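Workshop notebook, June
Ploscombe archive room, 7.40 am start

Back on the Otedham temperance ledgers. For anyone joining at this page: the Otedham Total Abstinence Society kept minutes, pledge books and a cash book, and for most of a century people have been quoting the one pamphlet that quotes none of them. The pamphlet says the society was "open to men of every creed and of no creed." Lovely line. I have now read 58 pages of minutes looking for it and have found a long quarrel over who left the urn on.

What the minutes do have, on the inside cover of the second book, is a rule that each meeting open with a hymn and a reading, "the reader to be brief." The last three words are in a different ink. I'd guess somebody had suffered.

Pledge book: 80 signatures in the first volume, 2 of them struck through and then written in again lower down the page in a shakier hand. The pamphlet calls this "a record of unbroken success." I've transcribed both entries as they stand, strikes and all. Please don't tidy them in the master file. I know who you are.

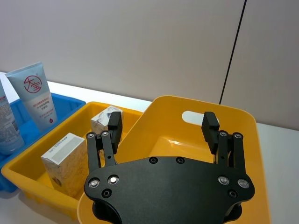
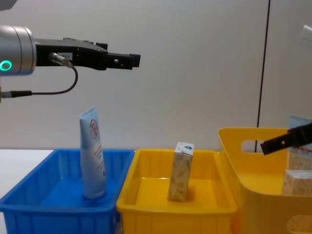
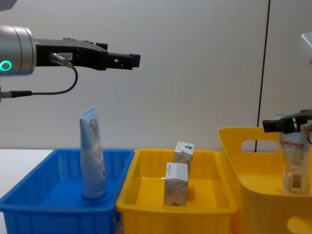

Grippers: first one from close up, the other two side on with the green ring lit.

11.15 am. The Utunard letters. These are the ones supposed to prove that the Otedham people borrowed their whole method (visiting a new member at home, in pairs, within the week) from the lodge at Utunard. The trouble is the dates. The Utunard secretary writes to ask how the visiting is done and whether the visitors ought to be fed. So the borrowing ran the other way, or both places had it from a third party. I favour the third party, on no evidence, and have pencilled it in the margin so that I can be embarrassed by it later.

Foliation is a mess. Leaves 90 and following were numbered twice by an earlier cataloguer, in two colours. Use the grey pencil. Ignore the blue one entirely, however confident it looks.

2.30 pm. Checked the Bahrami transcript against the original cash book. It's good work, with one slip: "spirits" under March is lamp spirits, for the hall. It has been cited at least once as proof of backsliding at the top. I've put a note in the transcript and will resist writing to the journal until I've had a cup of tea.

To do
— find the third pledge book, if there was one. The shelf list says yes, the shelf says no
— ask Utunard for a scan of the reply about feeding the visitors
— colour chart in every shot of the ink change, please
— keep looking for "every creed and of no creed." Giving it one more box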